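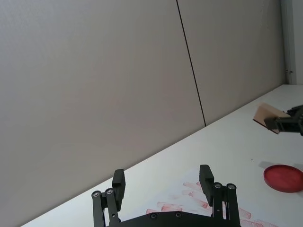 Red Marks on White Paper
Dukby Print Table — Gallery

6 Jan 2024

Welcome to the gallery page, and thank you for stopping by! If you are new to us, the Print Table is a get-together in Dukby for people who like making marks on paper with whatever is lying around the house, and we have been at it since September. There is no press and no carving, and you don't need to be able to draw (I certainly can't). You need a scrap of cardboard, a bit of color in something shallow, and a sheet of paper you don't mind spoiling.

We have kept to reds and pinks for this set. I know a few of you were hoping for blue, and blue will have its turn, but one color makes it so much easier to look at the marks themselves. You start noticing where a line goes pale, or where two strokes land on top of each other and turn into something a little darker. With five colors on the go I only ever notice that I've made brown.

The sheet
White paper on the white tabletop, with pinkish-red streaks running in rough diagonal rows. I love how some of them look stamped and some look smeared, and I would not tidy up a single one.

If you'd like to try rows like these at home, turn your paper before you start and work straight across in whatever direction feels natural to your arm. Then turn the paper back again and there are your diagonals. It's a very old trick and it saves a lot of leaning. Keep the rows loose. A ruler makes them look like wallpaper, and although I have nothing against wallpaper (my own hallway has had the same stripe for longer than I care to say), it does take the life out of a small print.

The cardboard
A small square of plain tan board, the sort of thing you would normally flatten and put out with the recycling without a second thought.

Board is wonderful stuff for this. The flat side will give you a block of color, usually with patches missing, and an edge will give you a line. If you drag the edge sideways you get a broad streak that fades as it goes, and those are the ones I could make all afternoon. Thin board bends and gives you softer marks. Thick corrugated board leaves little ladders if you press the cut end down, and children go wild for those. Do cut yourself several squares before you begin, as board gets soggy and tired sooner than you'd think, and it is no fun hunting for scissors with red fingers.

The red round
Flat on the table, round and red, with a raised rim and a slightly darker red inside. Such a cheerful thing to have near a sheet of pink marks!

For holding color in general I am a great believer in lids and shallow dishes. A deep pot swallows the cardboard and you come out with far too much on it, while something with a low rim lets you lay the edge down and lift it again with only a thin coat. We mostly use Brumis poster red, let down with a spoonful of water until it is about as thick as cream. Let it down further and you get pinks without having to buy a pink, which pleases me every time.

A word on paper
Ordinary printer paper is fine and I use heaps of it. It will curl as it dries, and you can press it overnight under a heavy book once it is dry to the touch. For anything you want to keep or frame, Clisorard make a heavier sheet with a bit of tooth to it, and streaks break up beautifully on that. Ginette Hervieu brought in a pad for us all to share and I'm afraid we were not very restrained with it. Thank you, Ginette, and sorry!

Coming along
The next session runs on a Saturday afternoon in the back room on Dubey Street, with the kettle on for the first 40 minutes while everyone settles. Children over 6 are very welcome if they bring a grown-up. Wear something old, bring any cardboard you like the look of, and leave your prints on the drying rack if you can't carry them home flat — we keep them safe until the following session.

Blue next time, I promise.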